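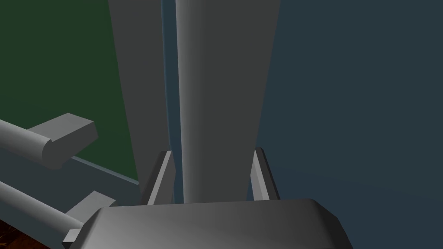 Informe de proyecto: planificación de equipo para una celda de agarre con pinza de dos dedos

Buscar en el sitio

1. Punto de partida

El taller de la escuela no tiene todavía ningún brazo robótico. Nuestro grupo recibió el encargo de preparar una propuesta de compra para el próximo curso, con una condición clara: antes de pedir presupuestos teníamos que probar la disposición en simulación. El modelo es sencillo, con las piezas en gris y sin texturas, salvo el suelo, que lleva una textura de madera. La pinza tiene una palma ancha con los bordes biselados y dos dedos cortos en forma de placa.

Al principio yo pensaba que la simulación servía sobre todo para presentar el trabajo. Después entendí que también era una herramienta para decidir el gasto, porque cada duda de geometría terminaba siendo una línea en la hoja de costes.

2. Qué miramos en el modelo

Los dedos son pequeños en comparación con la palma, y esto limita el tipo de objeto que se puede sujetar. Anotamos dos necesidades: un juego de dedos intercambiables y espacio libre a los lados de la palma. La segunda fue la más discutida en el grupo. En la vista cercana, uno de los bloques grises que rematan las barras de la izquierda se solapa en parte con el extremo de la palma. Una vista no basta para saber si hay contacto — puede ser solamente el ángulo — y por eso pedimos que la revisión de colisiones se haga con el modelo completo antes de firmar la compra.

3. Proveedores consultados

Pedimos información a tres empresas. Dileten ofrece el brazo y la pinza en un solo paquete, con instalación incluida, pero los dedos de recambio se compran aparte. Jumham vende la pinza sola y deja elegir el brazo; su documentación nos pareció la más completa. Tokgöz trabaja con equipo reacondicionado y tiene el precio más bajo, con una garantía más corta. La respuesta de Tokgöz llegó en abril, cuando la primera tabla ya estaba entregada, y tuvimos que rehacerla.

4. Presupuesto

El brazo y la pinza ocupan la mayor parte del dinero. Las partidas que habíamos olvidado en la primera versión fueron estas:

- Dedos de recambio, 2 juegos.
- Mesa de fijación y tornillería.
- Cableado y parada de emergencia.
- Formación para 4 personas.

Todo esto junto suma más de 500 euros, sin contar la formación, que depende del proveedor. La licencia del simulador Tirkisum no aparece en la tabla: la escuela ya la paga para otra asignatura.

5. Propuesta

Recomendamos la pinza de Jumham y dejar la compra del brazo para una segunda fase. Mientras tanto se puede preparar la mesa y seguir trabajando en Tirkisum con las medidas del fabricante. Si la escuela prefiere comprar todo de una vez, la opción de Dileten es razonable, siempre que los dedos de recambio entren en el mismo pedido.

Queda pendiente medir la sala. El plano que nos dieron no indica la altura de las canaletas eléctricas, y sin este dato no podemos fijar la posición de la base.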